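Folding graphic tees so the print doesn't crack

gutia_rianne
Sunday is laundry day here and I'm fed up. My son has a drawer full of printed T-shirts and half of them have a crease line right through the design. I fold in thirds, then in half. What are you all doing?

MyDinh18
Thirds is fine, it's where the second fold lands that matters. I lay mine face down, bring the sides in, then fold the bottom up so the print ends up flat on top. Been doing it since December and the drawer looks so much better (and he can find the one he wants!).

durela
Disagree with both of you. Roll them. No hard edge, no crease, done in 3 seconds.

MyDinh18
Rolled shirts come out looking like a used napkin — I tried it for a whole month. Plus you can't see the print.

durela
You're rolling too tight then. I leave mine pretty floppy.

jeltix1056
Hangers. I know, I know, closet space. But thick prints hate being folded, period.

gutia_rianne
We have one tiny closet for three people so hangers are out, sorry. I do like the idea of the print on top. The blue ones are the worst for showing every wrinkle.

MyDinh18
Blue tee, big print, not folded neatly yet:
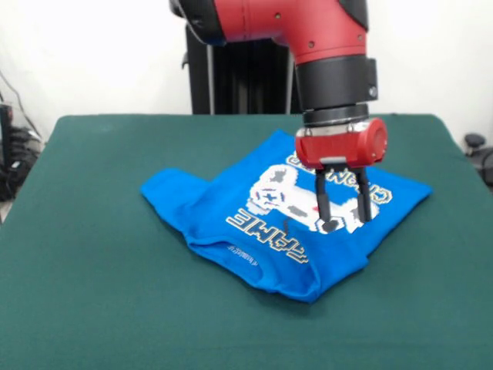
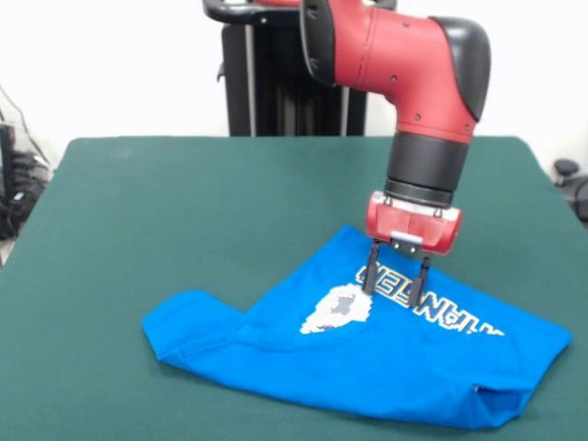
gutia_rianne
One more thing, should I iron over the print if it already has a crease?

jeltix1056
Turn the shirt inside out first and use low heat with a thin dish towel in between. Keep the steam off and let it cool flat before you fold it again.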